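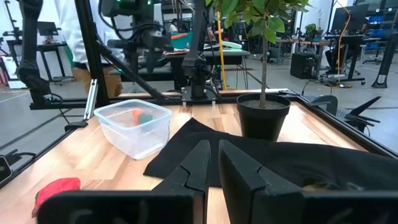

When does the Flisham toy library open again after the holidays?

The first Saturday of the new year, at ten in the morning, and the doors will stay open until two.

Flisham, December 30, 2023 – Families who have been asking at the front desk all month can finally mark their calendars. The Flisham toy library is moving out of the back of the Mengal Street hall and into the old shoe store next door, where there is a good deal more shelf space and, to the relief of many a parent with a stroller, no steps at the entrance.

Krystyna Makowska, who started the library with a few boxes of her own children's puzzles, said she still can't quite believe how it has grown. The collection now stands at around 500 toys and games, and 374 families hold a card.

"We used to know every single toy by heart," she said. "Now I find things on the shelf and have to ask Saqib where on earth they came from!"

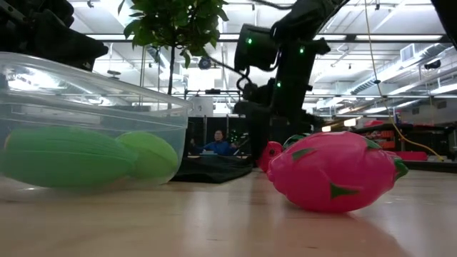
Saqib Lodhi looks after the lending side, and he would like everyone to know that loans taken out before the move are not due until the end of January – so there is no need to rush back with anything in the cold. Cards stay valid as well, and the loan period going forward will be 14 days, the same as it has always been.

Pretend food and kitchen sets remain the most borrowed items among the under-fives, with train tracks close behind. Board games for older children will get a wall of their own in the new place, something Lodhi has been hoping for since August.

A yearly card costs $50 per family, and grandparents can borrow on the same card. New members can sign up at the desk on opening day and should bring proof of address.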